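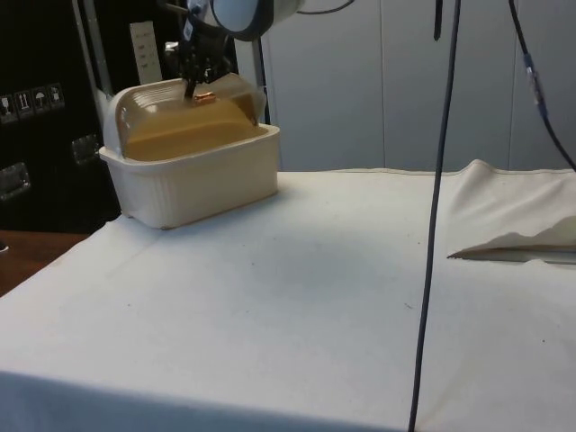

Stutden Open Day

Encyclopedia > Robotics > Public events > Stutden Open Day

The Stutden Open Day is a yearly robot demonstration held at the Stutden hall in Ornmont, and I'm writing this entry as someone who has gone more often than is strictly reasonable (the coffee is good!). It's run by Gruvholm, a small automation outfit, and it's best known for kitchen chores done by a robot arm on a plain cloth-covered table.

History

The first one was a tiny affair in April, with 40 chairs and one arm that spent most of the afternoon parked. The edition I know best is the one of December 5, 2019, when 687 visitors signed in at the door and the line went back past the bike racks. The Tierney gripper program had its first public showing that day, and I stood in the second row with my coat on my lap, completely hooked.

The butter dish task

If people remember one thing, it's this one. The arm comes down from above and pinches the little orange handle on top of the dish's see-through amber lid with its narrow black fingers. The handle is short, so there isn't much to hold, and the lid tends to tip as it comes up, one side leaving the cream-colored base before the other. It sounds dull on paper, I know, but the room goes so quiet you can hear the motors! Gruvholm's own handout gives 1,209 practice lifts before the show, and lists the dish under "household lids, small knob."

Other tasks on the program have included folding a dish towel, stacking cups and sorting spoons (my least favorite, it takes forever).

Format

Each demonstration lasts as long as a school lesson, with questions at the end. Kids sit up front on the floor. Seating is now capped at 200 per session, and tickets are free but you have to pick them up at the desk in person.

See also

Gruvholm
Tierney gripper program
Ornmont, culture and events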